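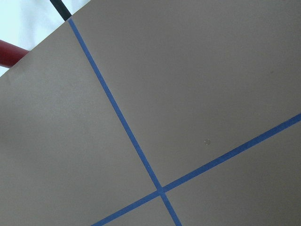 Dellik Weighing Table, release notes and data card

Dellik is a small collection of written records from one worktable, made while people set things out, put them on a kitchen scale, moved them and put them back. It's about cups, lids, spoons, little bottles and where they end up. If you have ever cleared a counter before baking and felt pleased with how it looked, you'll probably enjoy reading these as much as we enjoyed making them!

The records were made at the Katiyar workshop, mostly in the morning, over one long winter. They started as a way to settle a simple question (does a table stay tidier if you mark it off in sections?) and grew from there into something we thought other people might want to use.

What you get

sessions.csv — one row per session, 80 in all
placements.csv — every time something was set down, and in which section
weights.csv — readings typed in from the scale display, in grams
objects.csv — the 16 objects, with color, what it looks like and a short nickname

All of it is plain comma-separated text and opens in any spreadsheet program. Dates have been removed. The column called slot says morning, midday or evening, and that's all the time information there is.

The table

The table is long and flat, and it's marked off with blue painter's tape. The tape runs in straight strips that cross one another, and the spaces between them are what we call sections. We tried chalk first, and then string with a bit of clay at each end, and both were a nuisance within a day. Painter's tape goes down fast, shows up well and peels off when you want to shift a line.

Sections are named by two letters, the first for how far back they are and the second for how far along. AA is the near left corner as you stand at the long side. A thing sitting right on a tape line goes down as belonging to both sections, with a slash between them (BC/BD, say). Please don't throw those rows out! They are some of the most interesting in the set, and a good share of them are cups put down in a hurry.

Tape gets replaced when it starts to lift. The column tape_new is set to 1 for the first session after a strip was redone, in case a line has wandered a little from where it used to be.

The scale and the cup

The scale is a flat digital kitchen scale, light gray on top, with a narrow black display panel along one side. It moves now and then, so don't assume it has a permanent home. Its section is in sessions.csv under scale_at.

The pale pink plastic cup is the favorite object in the whole collection. It's light, the rim flares out a bit, and it gets used for nearly everything: holding beans, holding rice, holding nothing. In objects.csv its nickname is simply "pink". The silver one shaped like a little bottle, with a narrow cap, goes by "silver", and you'll see the two of them turn up together again and again.

Weights were written down once the display had settled. When the cup was on the scale and the display had been zeroed, the tare column says yes. A blank in that column means the person typing didn't write it down, and we've left those blank. A few readings are negative, and they're real: someone zeroed with the cup on and then lifted it off.

How a session goes

1. Clear the table and check that the tape is lying flat.
2. Switch the scale on and set it in its section.
3. Put out the objects on the list for that session. Short sessions use 4 of them, long ones use the full set.
4. Weigh, move and set down in the order given on the sheet.
5. Write each placement as it happens, section first, then nickname.
6. Put everything back on the shelf and wipe the scale.

Step 5 is where the mistakes creep in. Two objects set down close together are easy to swap on paper, and we fixed the ones we were sure of. The rest carry a question mark in the note column — treat them gently.

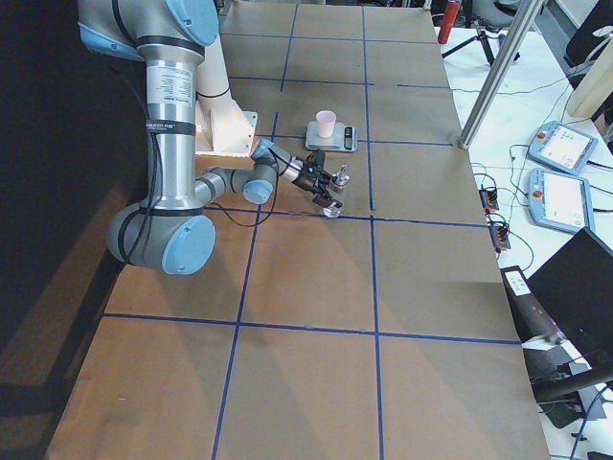

A comment on the first release asked why the scale isn't treated as an object like the others, given that it gets moved and takes up a section of its own. Fair point, and it came with a second one: that a cup standing on the scale is in a section and on top of something at the same time, and that the old files only recorded the section. We loved this comment. The scale is still kept out of objects.csv (changing that would break everybody's row numbers), but placements.csv now has a column called on_top_of, filled in for all sessions. It says "scale", a nickname or nothing.

Things people have tried

Working out which sections fill up first is a nice starting point, and you can get a respectable answer with a single pivot table. Guessing the next placement from the last few is harder and more fun. The files are also handy for teaching, because the data is small enough to read from top to bottom over coffee and messy enough to need some cleaning.

If you'd like to see the rows laid out as a map of the table, the little viewer called Tender reads all the files directly. Put it in the same folder, start it and pick a session. Printing from it works but the colors come out pale.

Known gaps

No food is identified beyond "dry" or "liquid" in the contents column.
Lids were recorded separately from their containers in the early sessions and together in later ones. The column lid_style tells you which.
Evening sessions are few, and they lean toward the short kind.
Nothing here tells you how a person would use a table at home, with mail on it and somebody's homework.

Related set

Jeletti covers shelves and drawers in the same format, with the same nicknames wherever an object appears in both. It's still being typed up. The January draft is usable if you skip the drawer rows.

Use and credit

Free for any use, including classes and commercial work. Please credit it as Dellik Weighing Table, Katiyar. If you find a row that can't be right, send the session number and the row, and we'll go back to the paper sheet and look.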